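Filed under: Advertising & Media > Sponsored Content > Disclosure

Thread: Brullico paid posts with no ad label, does anyone report these?

mgikas_sofia
Posted January 8, 2022

I follow a bunch of home cooking accounts and over the past month a lot of them have started mentioning Brullico, the energy drink. It's always in the background of a kitchen post, or there's one line at the end saying it got them through the afternoon. None of the posts say ad or sponsored. A cousin of mine has 2000 followers, which is not a lot, and she was offered money by an agency called Paletlow to do the same thing. The email told her to keep it natural and leave out hashtags.

She turned it down. My question is whether there is any point in reporting the others. Most of the people watching these accounts are in high school.

delacroix_t
Yes, report them. In the US if you get paid or get free product you have to say so, and it has to be where people will see it. Size of the account doesn't matter. Does your cousin still have the email?

mgikas_sofia
She does. It's signed by a person but there's no phone number on it, only a link to a form.

Karagiannis Fan
I don't see the harm here. Everybody knows these people get paid. When I was a kid the drinks were on the race cars and the skateboards and we managed fine. A teenager can figure out why a can is sitting next to the cake.

myrto_p
Some can and some can't. I teach seventh grade and did a unit on this last May. I put up 30 posts, half of them paid, and asked the class to sort them. They did fine with the ones that had a discount code. With the ones that had no code and no label they were guessing, and so was I on a few of them.

A race car with a logo on it is an ad and looks like one. A woman telling you what she had for breakfast is a different thing, and the company is paying for it for that reason.

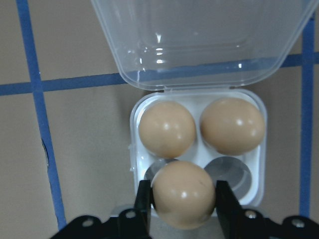
I'd also say the caffeine part matters. If it was dish soap I would still want a label but I wouldn't lose sleep over it.

Karagiannis Fan
So your problem is with the drink and not with the label. That's two separate arguments.

myrto_p
It is two, and I'm making both.

nektarios_s
I worked at an agency for 7 years (not that one). Let me explain how it goes, at least where I was. The brand hires the agency. The agency hires a smaller outfit to find the accounts. The smaller outfit writes the emails. When somebody complains, the brand says it told the agency to follow the rules, and it has a contract that says so. The agency says the same about the outfit. Then the person with the kitchen account gets the blame, and she's the one who was told no hashtags.

So if you report, report the company along with the posts. And attach the email. Without that it's just your word that money changed hands.

delacroix_t
Agree on the email. I'd take screenshots of the posts too, with the date showing. They get edited once people start asking in the comments.

Balthorpe Dad
Would the app itself do anything? I reported a vape post in there once and got an automatic reply that it didn't break the guidelines.

nektarios_s
Sometimes they add the label after the fact. I wouldn't count on it. By then the post has had most of its views anyway.

Karagiannis Fan
I still think you're going after people making grocery money. But if they were told in writing to hide it then fine, the company should answer for that.

mgikas_sofia
I'm not looking to get the cooks in trouble, I like most of them. I messaged 2 of them yesterday. One blocked me. The other said she didn't know there was a rule and added "paid partnership" to her post the same night.

My cousin is fine with me using the email as long as her name comes off it. I'll send it in with the screenshots and post here if I get an answer.

myrto_p
Please do. I'd like to use it in class if you hear back.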